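Publications > Hilura Review > Opinion

The Case for the Covered Table

Gudrun Schwerdtfeger

Reading time: 4 minutes

The Hellwig Institute has maintained shared worktables for its members for many years, and in that time its rules on tools, storage and closing hours have been revised more often than most members would care to remember. The rule on table coverings has received little attention. It is a single sentence in the house regulations, stating that work "should, where practical, be carried out on a protective surface." It is my view that the words "where practical" ought to be struck out, and that a plain white covering ought to become the ordinary condition of every wooden table in the building.

The argument from wear is the one most often made, and it is sound. A wooden tabletop in a shared room is used by people who did not buy it and will not be asked to sand it. Last winter the Institute spent 746 dollars on refinishing two tables in the Bakitz Room. The work was well done. Within a season one of those tables had a ring on it from a paint can and a row of knife marks along one side. A sheet of foam board costs very little by comparison, and it may be turned over when one side is spent.
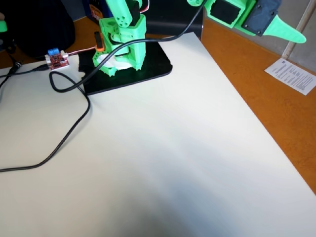

Hilura Review | 95

I would place more weight, however, on the argument from visibility. Small parts disappear on brown wood. A screw, a bead or a length of thin thread is easily lost in the grain, particularly in the late afternoon when the overhead lamps compete with the windows. On a white sheet each of these can be found at a glance. Black cable stands out clearly against it, and so does anything red, blue or green. Members who sort, sew, solder or repair will benefit equally, and so will those who must clear the table after them.

Color deserves a word of its own. The supply office has at times offered brown kraft paper and a green cutting mat as substitutes, and both have their supporters. Kraft paper is inexpensive but differs little from the table beneath it. The green mat is excellent for cutting and should be kept for that purpose. Neither gives a true impression of a colored object placed upon it. Anyone who has tried to match yarn on a green mat will know the difficulty.

Consider the ordinary kitchen scrubber, of which the Hisness crafts group makes a good many. In a basket with others of its kind it is a spot of bright color and little else. Set alone on a white ground, it can be properly examined: the swirl of the fibers, the hollow at the center, the looseness of the weave. Judgments about handwork depend on seeing it, and our tables should make that easy.
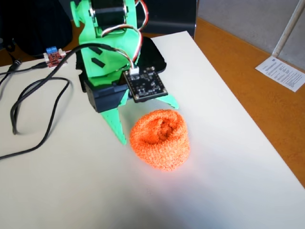 Orange knitted scrubber on a white surface.

Objections have been raised, and they should be answered fairly. The first is that a white covering shows dirt. It does, and I regard this as an advantage. A mark that can be seen will be wiped away or the sheet replaced, while a mark on dark wood is left for the next person's sleeve. The second objection is that loose sheets slide. Paper certainly does if it is not taped at the corners. Foam board is steadier, though it too will shift when a heavy item is dragged across it, and members should be reminded to lift. The third objection concerns waste. I take it seriously. A worn sheet should be cut down for smaller tables, then used as backing for displays, and discarded only when it will no longer lie flat.

There remains the matter of taste. Some of our longer-standing members are fond of the wood and feel that a covered table looks temporary, as if the room were being painted. I have some sympathy with them. The tables in the Bakitz Room are handsome, with a warm orange-brown tone, and a margin of wood will generally remain visible around any sheet of reasonable size. I would not wish to see the tops hidden entirely or replaced with white laminate, as was suggested in January.

My proposal is therefore a modest one. The regulation should require a white covering for all bench work, with sheets kept flat on the shelf beside the door and charged to the general supply account. Meals, meetings and reading may take place on bare wood as before. The wording can be settled when the house regulations are next reviewed, and members with views on the thickness of the board are invited to send them to the supply office in writing.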